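Projekt Geltum, Zwischenbericht August
Berichtender: Bujar Lazarević

Das Verfahren soll aus Aufnahmen menschlicher Handgriffe lernen, wo ein Roboter Möbel greifen kann. Der Datensatz umfasst jetzt fast 300 Sequenzen.
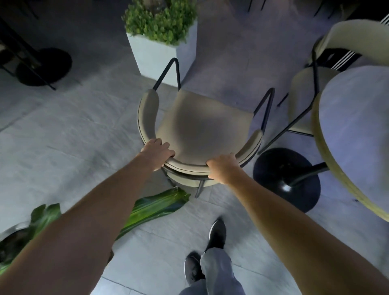 Abb. 1: Beidhändiger Griff an der Rückenlehne

Die Griffpunkte werden je Hand getrennt annotiert. 39 Sequenzen sind noch offen.

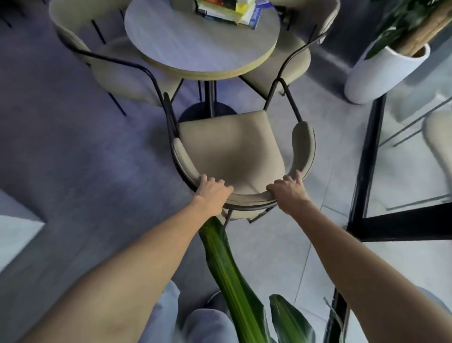 Abb. 2: Griff am gepolsterten Rand, dahinter der runde Tisch

Verdeckte Stuhlbeine erschweren die Lageschätzung weiterhin. 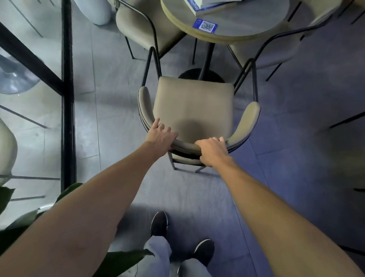
Abb. 3: Sessel vor dem Tisch, beide Hände an der Lehne

Der Vergleich mit dem Verfahren Plirar folgt im nächsten Bericht.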